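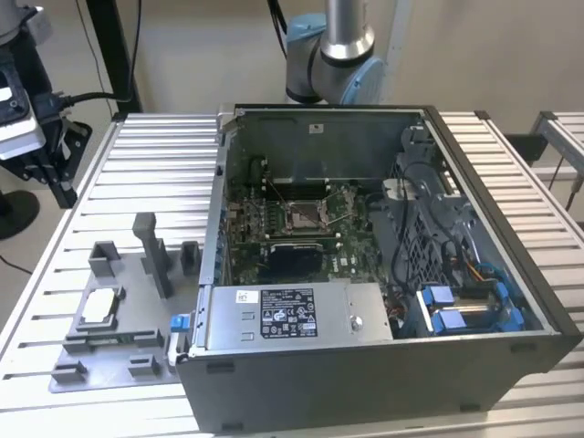
**ISETA, 3/26/23** – The open house at 157 and 159 Yau Road ran from late morning until the middle of the afternoon. The two buildings share a driveway and are offered together by Zostar as a flex property, with office space in front and shop space behind. I went through both.

157 is the older one. It has a brick front, a small lobby and four offices along a hall. The carpet is worn by the back door and the drop ceiling has two stained tiles. The agent said the roof over that end was patched last fall and that the invoice is in the disclosure packet. I found it there, but it doesn't say how long the patch is covered. The restroom is dated and clean. Windows on the street side are single pane, and you hear trucks when they brake for the light.

159 is a plain metal building on a slab. One overhead door, one walk door, gas heat hung from the ceiling. The slab has a long crack from the floor drain to the east wall. It didn't look lifted on either side, but I would want an engineer on it before making an offer.
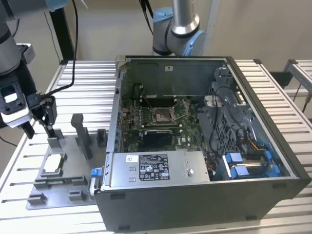
Electric service is the strong point of 159. The panel is newer than the building and there are open slots, and outlets run the length of both side walls at bench height. That suits light assembly or electronics work more than storage. Clear height matters too for that kind of tenant: a robot arm mounted over a table, with a cable curving down to the gripper, needs room above it as well as around it. The shop is tall enough at the center and gets low near the walls.

Parking is 37 spaces by the site plan. The striping is faded at the rear, and the last row drains toward the building. The lot to the north belongs to Brandel and is not part of the sale. The fence between them sits inside the line, according to the survey.

Taxes and utilities for both addresses are on one sheet, which makes it hard to price them separately. Zostar would not say whether the seller will split the parcel. A second open house is planned for May.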